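Evaluación del kit de dos brazos Clodunel para talleres compartidos

Taller Comunitario Sisay. Informe de revisión de equipos, 6 de agosto de 2019

El taller adquirió en marzo el kit Clodunel, compuesto por dos brazos articulados de sobremesa, y encargó su montaje y evaluación a la responsable técnica, Lensa Beyene. El presente informe recoge las conclusiones de esa revisión y está dirigido a los socios que deseen reproducir la instalación en su domicilio.

Montaje

El ensamblaje requirió 7 sesiones. Las instrucciones son correctas en lo mecánico, pero insuficientes en lo relativo al cableado: no indican la holgura necesaria en la muñeca, y fue preciso rehacer el recorrido en uno de los brazos. Las bases se fijaron a la franja delantera del tablero. Se recomienda comprobar el apriete tras las primeras horas de uso.

Como ejercicio de referencia se adoptó la clasificación de material de escritura, con rotuladores y lápices sobre la mesa y una bandeja azul con compartimentos como destino. 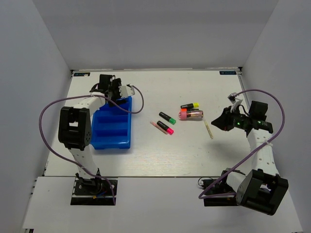 Rendimiento

Los objetos cilíndricos de cierto grosor se sujetan con regularidad. Los lápices finos ofrecen peores resultados, en especial cuando quedan en contacto con otra pieza. De 1000 ciclos registrados, 159 exigieron intervención manual, casi siempre por un agarre descentrado.

El programa de control Zemora resulta estable, si bien la calibración conjunta de ambos brazos es lenta y debe repetirse cada vez que se desplaza una base.

Valoración

El kit se considera apto para uso formativo y para proyectos personales de precisión moderada. No se aconseja su empleo sin supervisión. El distribuidor, Darkik, atendió las consultas en plazo, aunque no dispone de cables de repuesto por separado.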